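Print this page | E-mail this page

Wudusstead Shared Bench - Progress Report to the Drundero Small Grants Desk
April 16, 2022

You asked for a plain account of where the money has gone. Mostly it has gone into gloves, motors, and teaching two robot arms to do what a bored teenager can do while looking at a phone. We are further along than the last report suggested, which was not a high bar.

The work this period was all hand-led. An operator drives the two arms by remote control, the arms copy, and each run is saved as one demonstration for the learning software to chew on. We promised you demonstrations of soft goods handling, and we now have 493 recorded. Of those, 339 passed review. The remainder are kept in a folder whose name I will spare you. 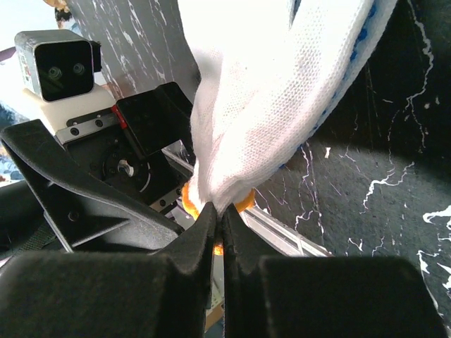 Soft goods remain the hard part of the proposal, as the proposal cheerfully failed to mention. Cloth changes shape the moment you touch it, and an operator who cannot feel the grip tends to squeeze first and think later. We lowered the closing force in October and then lowered it again. Operators complained both times. Their runs got better both times, and I have tried to be gracious about it.

Of the accepted runs, 241 use both arms. The other accepted runs are one-arm jobs, mostly picks and lifts, and they were quicker to collect. We front-loaded them for that reason, and the early numbers looked better than they deserved to. Please read the first-quarter chart with that in mind. 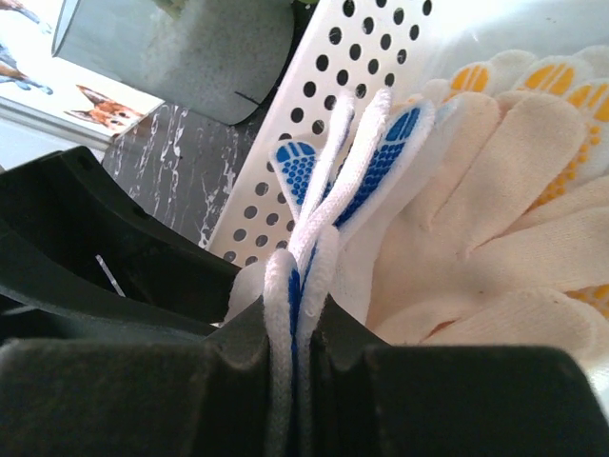

Picking one item from a pile of near copies took up more of the budget than any other task. The learning software is easily confused by overlap, and so, late in the afternoon, are the operators. Work gloves have been the worst of it. The ones with blue dots on the fingertips can at least be told apart from a heap of cream-colored ones with yellow dots, but once the gripper has one folded and squeezed upright, the fingers fan out at the top and go wherever they please. We have stopped asking operators for a tidy grip and now ask for a firm one near the bottom. The written instructions have been changed to match, and are shorter, to general relief.

On equipment: the Wudutov controllers work. They also drift, so that an operator's hand and the robot's hand slowly disagree about where "straight down" is. We now reset them between batches. The line item marked "Yin" is the review software, which plays the camera views side by side and lets a reviewer reject a run with one key. It is the best money we have spent and it was the cheapest thing on the list. Draw your own lesson. 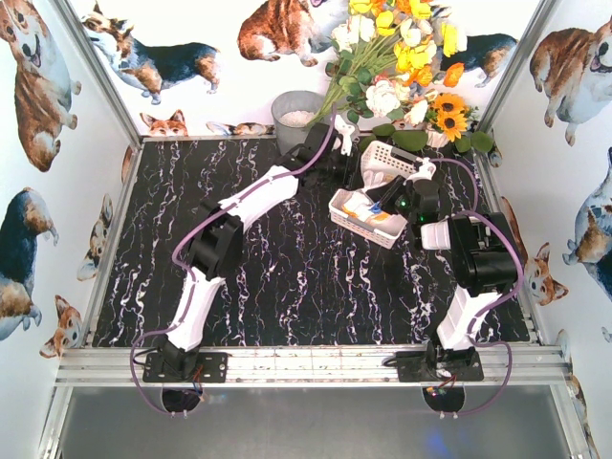 Operator training is down to 6 sessions before a new person's runs are good enough to keep. The first session is still mostly bumping into things. We have quit recording it, which saves disk space and several reputations.

Spending is within plan except for replacement motors, where we are over. Wrist motors wear out first. We would like to move the unspent travel money to cover this, as no one has traveled anywhere. A revised budget sheet is attached to the e-mailed copy of this report.

Next period we will train on the accepted two-arm runs and see what the robots made of all this attention. We will also go back over the rejects, some of which were thrown out under an older and fussier rule. I expect the first unassisted attempts to be slow and a little embarrassing, and will report them either way.

Recent reports
- Wudusstead Shared Bench: Start-Up Report
- Choosing Remote Controllers: A Short Note on Drift
- How We Review a Demonstration
- Request to Move Funds: Blank Form

Contact the bench office | Copyright Wudusstead Shared Bench | Back to top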